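Skaltosard Opens Sign-Up for Fall Rice Cooker Classes

Thu 1 August — Skaltosard, the home cooking school, is now taking names for its fall course on one-pot meals made in a rice cooker. Classes start in September at the school's Štefanec kitchen and run for two hours each.

The course is meant for people who own a rice cooker and use it only for plain rice. Students will cook rice with greens, a vegetable soup and a steamed egg dish, all in the same pot. They will also learn how to wash and measure rice, when to add vegetables so they keep their color, and how to clean the inner pot and lid.

"Most of the questions we get are about water," said Libor Vrabec, who runs the course. "People add too much, or they lift the lid to check. We spend the first half hour on that and then we cook."

The fall course has 30 places. Skaltosard taught 651 students last year across all of its classes, and the spring rice cooker course filled up before it began.

Rice, vegetables and seasonings are included in the fee. Students may bring their own cooker if they want to practice on it — any size is fine, as long as the inner pot lifts out. A printed recipe booklet, put together with the Skurnine food shop, will be handed out at the first class. 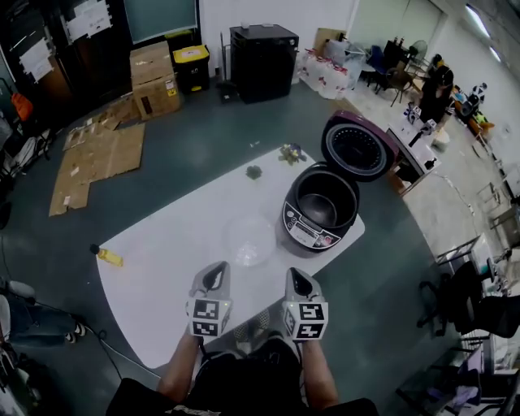 Places are given in the order that names come in. Sign-up is open at the Štefanec front desk during class hours, and anyone left without a place will go on the list for the next course.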